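Kutov recalls 204 hand-held grippers after fault in fingertip pads 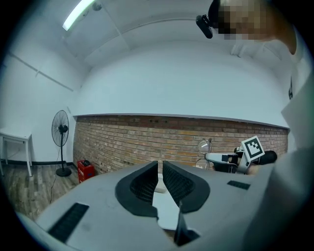
Lautaro Tapia put it plainly when the first units came back: the pad must let go when the hand lets go, and on these ones it did not always do so. Kutov has accepted this judgement and is today starting a voluntary recall of 204 hand-held grippers from the Lahtinen series.

The fault concerns the joint behind the black fingertip pads. After long use the joint can stay closed for a short moment when the operator has already opened the hand. We have received 42 reports of this kind. In one case, in October, an operator at our Jolard site had a finger pinched between the pads. The injury was light and the operator returned to work the same afternoon.

Our engineers then tested the joint over 1,844 closing movements. The delay appeared more often in grippers that were used in pairs, one in each hand, for a full shift. The cause is a spring delivered by our supplier Endent, which was softer than the drawing asks for. Endent has changed its inspection and will supply the new springs.

Customers are asked to stop using the affected grippers and to send them to the Kutov service centre. We pay the transport in both directions. Grippers of the same series which were already repaired after October carry a green dot inside the handle and can stay in use.

Kutov regrets the trouble for its customers and for the operator who was hurt.

Press contact: Kutov press office, weekdays from 9 am to 4 pm.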